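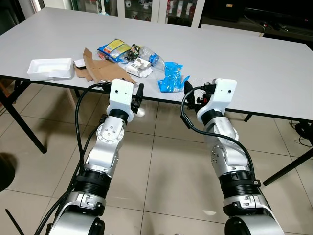

Pukent dialect dictionary goes online

The first full dictionary of the Pukent dialect is open to everyone as of this March, and it's a treat to get lost in! Editor Olga Retamal and her team at Hudec Press have put all 554 pages of the printed edition on the web, with recordings for 460 of the headwords.

The recordings come from speakers in the Asemley valley, where the dialect keeps three words for "yesterday" depending on how the day went. Radomir Vlachou, who handled the verbs, is happiest with the section on motion (56 entries, and nearly every one has a past tense that looks nothing like the present).
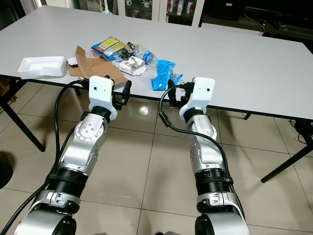 Place names get their own index, and the spelling notes have been rewritten so that you can follow them without any training in phonetics. Searching works in both directions, from English or from Pukent, and it forgives a missing accent or two.

A second round of recordings, mostly songs and weather sayings, goes up this summer.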